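로봇/자동화 게시판 > 연구·논문

제목: 서랍 조작 정책에서 "실패 직전 구간만 다시 수집" 방식, 써보신 분?

작성자: 서랍지옥
작성일: 2020년 8월 10일

석사 4학기째 서랍만 열고 닫는 사람입니다. 가구 전공 아닙니다.

요즘 저희 랩에서 시연 데이터 모으는 방식을 바꿔 보고 있는데, 결과가 좀 애매하게 좋아서 의견을 듣고 싶습니다. 애매하게 나쁘면 차라리 버리겠는데 애매하게 좋으니까 지도교수님이 좋아하십니다. 제일 위험한 상태죠.

과제는 협탁 하나를 놓고 하는 2단계짜리입니다. 아래 서랍 열기, 물건 꺼내서 상판에 올리기. 닫기까지 넣었다가 6월에 뺐습니다. 그 얘기는 길어서 생략.

기존 방식(A): 처음부터 끝까지 원격조종으로 시연 182개 수집, 행동 복제로 학습.
바꾼 방식(B): 전체 시연은 100개만 모으고, 그걸로 학습한 정책을 돌려 본 다음, 사람이 보기에 망하기 직전인 순간에 멈추고 거기서부터만 사람이 이어서 시연. 이 토막 시연이 82개. 합치면 개수는 A랑 똑같이 182개입니다.

토막 쪽은 길이가 짧으니까 총 조종 시간은 B가 확실히 적습니다. 그런데 성공률은 B가 더 높게 나옵니다. 물건이 봉지류일 때 차이가 특히 크고, 그릇이나 병처럼 딱딱한 물건이면 거의 비슷합니다.

봉지가 어려운 이유는 다들 아실 겁니다. 서랍 바닥에 비스듬히 누워 있으면 어디를 잡아야 하는지 사람도 잠깐 고민합니다. 저희 세팅은 이렇습니다. 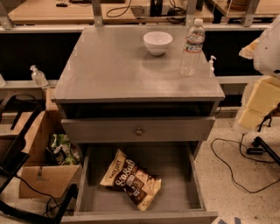 협탁 세팅. 아래 서랍에 감자칩 봉지, 상판에 흰 그릇과 생수병.

상판의 그릇이랑 병은 올려놓을 자리를 제한하려고 둔 겁니다. 꺼낸 봉지를 내려놓다가 이 둘을 건드리면 실패로 칩니다. 이 규칙 제가 만들었고 제가 제일 후회하고 있습니다.

질문은 두 가지입니다.
1) B가 좋은 게 "어려운 구간 데이터가 많아서"인지, "정책이 실제로 가는 상태를 봐서"인지 어떻게 분리하면 좋을까요?
2) 멈추는 시점을 사람이 정하는데, 이걸 리뷰어한테 뭐라고 설명합니까?

댓글

토크는거짓말안함
2번부터 답하면, 설명 못 합니다. "숙련된 조작자가 판단하여"라고 쓰시고 기도하세요.

1번은 통제군을 하나 더 만들면 됩니다. 전체 시연 100개에다가, 정책 안 돌리고 사람이 임의로 만든 어려운 자세에서 시작하는 토막 82개. 이게 B랑 비슷하면 그냥 어려운 구간을 많이 본 효과고, B보다 못하면 정책 분포 효과입니다.

서랍지옥
아 그거 생각은 했는데요, "임의로 만든 어려운 자세"를 제가 만들면 결국 정책이 망하는 걸 지겹게 본 제 머리에서 나오는 자세라서요. 제가 정책을 외워 버렸습니다. 이 정도면 제가 정책입니다.

토크는거짓말안함
그럼 실패를 안 본 사람한테 시키세요. 신입 있잖아요.

서랍지옥
신입이 접니다. 4학기째.

kaltent_user
원격조종 장비 뭐 쓰세요? 저희는 Kaltent 쓰는데 중간에 이어받을 때 손 위치랑 로봇 위치가 안 맞아서 첫 몇 스텝이 튑니다. 그 튀는 구간이 학습 데이터에 그대로 들어가면 정책이 멈칫거리는 버릇을 배우더라고요. 토막이 82개면 튀는 구간도 82개라는 얘긴데, 그거 잘라내셨는지 궁금합니다.

서랍지옥
저희는 이어받기 전에 조종기를 로봇 자세에 맞추고 나서 버튼을 눌러야 기록이 시작됩니다. 그래도 초반에 살짝 떠는 건 있어서 속도가 일정 값 밑이면 잘랐습니다. 근데 그 "일정 값"을 물으시면 그것도 제가 눈으로 정했습니다. 이 논문에서 제 눈이 하는 일이 너무 많네요.

조건부확률무조건
찬물 좀 끼얹겠습니다. 이거 새로운 방법 맞나요? 정책 돌리고, 사람이 개입하고, 개입 구간 모아서 다시 학습. 대화형 모방학습 쪽에서 오래전부터 하던 얘기 같은데요. 서랍에서 감자칩 꺼낸다고 방법이 바뀌는 건 아니잖아요.

서랍지옥
새 방법이라고 한 적 없습니다ㅠㅠ 저희 주장은 "총 시연 개수를 맞춰 놓고 비교하면 변형되는 물건에서만 차이가 크더라" 쪽입니다. 대신 개입은 한 번만 합니다. 반복 안 하고요.

조건부확률무조건
그럼 제목에 "방식"이라고 쓰지 마시고 "관찰"이라고 쓰세요. 그리고 개수를 맞춘 비교는 좀 이상합니다. 토막 하나랑 전체 시연 하나를 같은 한 개로 치면, 비싼 쪽하고 싼 쪽을 낱개로 세는 거잖아요. 조종 시간이나 프레임 수로 맞춰야죠.

토크는거짓말안함
시간으로 맞추면 B가 데이터를 더 받으니까 오히려 B한테 유리해지는 거 아닌가요? 지금 비교가 보수적인 쪽이라 저는 괜찮다고 봅니다.

조건부확률무조건
조종 시간만 보면 그렇죠. 그런데 B에는 정책을 돌리면서 사람이 옆에 서서 "지금인가? 지금인가?" 하고 노려보는 시간이 있습니다. 그 시간은 어디에 적혀 있습니까? 인건비를 거기까지 넣으면 얘기가 달라질 수 있어요.

서랍지옥
...노려본 시간은 안 적었습니다. 로그에 타임스탬프는 있으니까 뽑을 수는 있을 것 같습니다. 뽑기 싫어졌지만 뽑겠습니다.

Rodrigo Casado
번역기로 읽고 씁니다. 어색해도 이해 부탁합니다.

Latville에서 비슷한 실험을 했습니다. 우리는 천과 장갑을 사용했습니다. 결과는 당신과 방향이 같았지만, 서랍이 반만 열린 조건에서는 차이가 사라졌습니다. 우리 생각에는, 서랍이 좁으면 잡을 수 있는 방법이 하나뿐이고, 사람도 정책도 같은 곳에서 실패합니다. 당신의 서랍은 완전히 열려 있습니까?

서랍지옥
오, 감사합니다. 꺼내기 단계는 전부 완전히 열린 상태에서 시작합니다. 열기 단계가 덜 열고 끝나면 거기서 실패 처리하고요. 그러고 보니 반만 열린 상태에서는 꺼내기를 시도한 적 자체가 없습니다. 혹시 그 결과 어디에 나와 있나요?

Rodrigo Casado
발표하지 않았습니다. 차이가 사라졌기 때문입니다. 동료 Hugo Cuesta가 표를 가지고 있습니다. 그에게 물어보고 쪽지로 보내겠습니다.

토크는거짓말안함
차이가 사라져서 발표를 안 했다는 문장이 이 게시판에서 본 글 중에 제일 슬프네요.

그리퍼수리공
하드웨어 쪽에서 한마디. 봉지는 쓸수록 구겨집니다. A 먼저 다 모으고 B를 나중에 모았으면 B 때 봉지가 이미 잡기 좋게 주름져 있었을 수도 있어요. 저희도 예전에 성공률이 쭉쭉 오르길래 회식까지 했는데, 새 봉지로 바꾸니까 원위치였습니다. 회식비는 안 돌아왔고요.

서랍지옥
수집은 A 먼저, B 나중 맞습니다. 평가는 섞어서 했고 평가용 봉지는 따로 있습니다. 근데 그 평가용 봉지도 평가할 때마다 구겨지긴 하죠. 몇 번마다 교체하긴 했는데 규칙을 정해 놓고 한 건 아니고, 너무 불쌍해 보이면 바꿨습니다.

그리퍼수리공
"불쌍해 보이면"을 영어로 어떻게 쓰실지 기대됩니다.

조건부확률무조건
평가 횟수는요?

서랍지옥
조건당 19번입니다.

조건부확률무조건
왜 19죠?

서랍지옥
20번 하기로 했는데 한 번은 네트워크가 끊겨서 무효였고, 공평하게 하려고 다른 조건도 한 번씩 뺐습니다. 마지막 걸로요. 성공 실패 안 보고 뺐습니다. 진짜입니다.

조건부확률무조건
믿어는 드리는데, 그건 빼지 말고 무효난 쪽을 한 번 더 돌리는 게 맞습니다. 그리고 19번이면 신뢰구간이 엄청 넓어요. 그릇이랑 병에서 "거의 비슷하다"는 말도 그 횟수로는 못 합니다. 차이가 없는 건지 못 본 건지 구분이 안 돼요.

토크는거짓말안함
그건 동의합니다. 봉지 쪽 차이는 살아남을 것 같은데, 딱딱한 물건 쪽은 "이 표본에서는 차이를 확인하지 못했다" 정도로 내려 쓰세요. 제목에서 "에서만"도 빼시고.

vesville_뉴비
지나가던 학부생인데요, 멈추는 시점을 사람 말고 정책 여러 개 학습시켜서 서로 의견이 갈릴 때 멈추게 하면 안 되나요? Vesville 여름학교 때 그런 걸 들은 것 같습니다.

서랍지옥
됩니다. 해봤습니다. 다섯 개를 학습시켰는데 다섯이 아주 사이좋게 같은 자리를 잘못 잡으러 갑니다. 봉지 끝 말고 가운데 제일 빵빵한 데요. 의견이 안 갈려요. 저희 랩 회의보다 단합이 잘 됩니다.

vesville_뉴비
아... 그럼 초기값만 다르게 한 건가요? 데이터도 나눠서 학습시키면 좀 갈릴 것 같은데요.

서랍지옥
초기값만 다르게 했습니다. 데이터 나누는 건 안 해봤네요. 학부생한테 할 일을 받았습니다.

kaltent_user
조작자는 몇 명이었나요? 멈추는 타이밍이 사람마다 꽤 다를 텐데요. 저희 랩은 같은 영상 보여 주고 언제 멈출 거냐 물어보면 성격이 나옵니다. 닿기도 전에 누르는 사람 있고, 떨어뜨린 다음에 누르는 사람 있고.

서랍지옥
2명입니다. 저랑 동기. 동기가 닿기도 전에 누르는 쪽이고 제가 희망을 못 버리는 쪽입니다. 나눠서 분석은 안 했는데 로그에 조작자 태그가 있으니 이건 바로 볼 수 있겠네요.

토크는거짓말안함
그거 꼭 보세요. 일찍 멈춘 토막이랑 늦게 멈춘 토막이 효과가 다르면 1번 질문 답의 절반은 나옵니다. 늦게 멈춘 건 정책이 진짜로 망쳐 놓은 상태라 사람이 처음부터 시연할 때는 거의 안 나오는 자세일 테니까요. Carretero 그룹 세미나에서도 이걸로 한참 싸우던데, 거긴 결론이 안 났습니다.

조건부확률무조건
단 82개를 둘로 쪼개면 또 표본이 작아집니다.

토크는거짓말안함
이분은 표본이 충분한 걸 보신 적이 있나요?

조건부확률무조건
한 번요. 시뮬레이션이었습니다.

서랍지옥
정리하겠습니다. 할 일:
- 노려본 시간 로그에서 뽑기
- 조작자별로 나눠 보기
- 무효 처리한 평가 원복, 평가 횟수 늘리기
- 봉지 교체 규칙 정하고 평가 다시
- 반만 열린 서랍 조건 추가
- 실패를 안 본 사람이 만든 어려운 자세로 통제군
- 앙상블은 데이터 나눠서 다시

질문 두 개 올렸는데 할 일이 일곱 개가 됐습니다. 감사한지 아닌지는 좀 생각해 보겠습니다.

그리퍼수리공
봉지는 박스로 사세요. 그리고 같은 맛으로요. 포장 색 바뀌면 또 다른 논문 됩니다.

조건부확률무조건
평가 횟수 정하기 전에 검정력 계산부터 하시고요. 쪽지로 스크립트 보냈습니다.

서랍지옥
돌려봤는데 숫자가 좀 큽니다. 이거 단위가 "번" 맞죠?

조건부확률무조건
네. 조건당입니다.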